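Teleoperation operators wanted, block line-up study, Ravirville

Part time, paid, starts October. Four to six people.

We need people to drive a pair of robot arms by hand, a few hours at a stretch, for a study on how much demonstration data a two-arm setup really needs. No robotics background neccessary. Patience, yes. If you've done sewing, model kits, dental work, anything fiddly — please apply.

Short version of where we are. First round, 400 demonstrations of the block line-up task, all from two operators. The trained policy placed the last block correctly in 63 percent of test runs. Second round we went up to 668 demonstrations, same two operators, and got 71. More data helped, less than we hoped. Our guess is that two people means two habits, and the policy copies both. So now we want more hands.

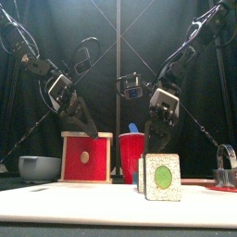

Do I need to have used a robot before?
Most of our best operators so far hadn't. Training is two paid sessions and you start on single-arm pick and place.

What you'd be doing: sit at the leader controls, reset the table from a printed layout, run the episode, mark it good or bad, reset again. Slow grasps are fine. Jerky ones get thrown out. Half the job is the resetting so don't apply if that sounds awful.

Blocks are the main task. They go in a row, and the spacing matters more than speed. You'll have the wrist views on screen next to the overhead one, and most people end up using the wrist view for the last inch or so.

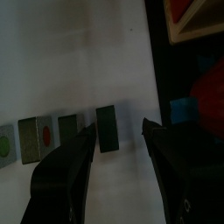 Wrist view, green block between the open fingers.

Hours: shifts are three hours, mornings from 9 a.m. or afternoons from 1 p.m. Two shifts a week minimum, four max. Ten minute break every hour, and we do mean it, tired operators make bad data.

Pay is hourly, training included. Bus fare from Custville covered, keep your reciepts.
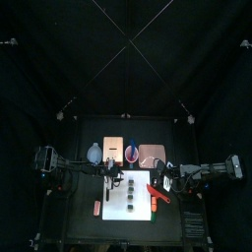
You also get to see the results. Every operator's episodes are trained separately as well as pooled, and we'll show you how your own policy did if you want to know. Names stay out of the paper. Some people like this part, some would prefer not to look, both OK.

Need to have: 18 or over, steady use of both hands, OK looking at a screen for an hour. Glasses fine. Left-handers very welcome — we have none so far.
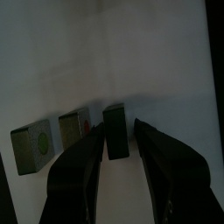 Wannasri Lab | Two-Arm Learning Group | Ravirville

To apply: short email to the lab office, subject line "operator". Say which shifts you can do and one fiddly thing you're good at. No resume needed. Tryouts are 30 minutes, paid. Current Pakex project staff can't apply, sorry, you've seen the test layouts.

Open untill places are filled.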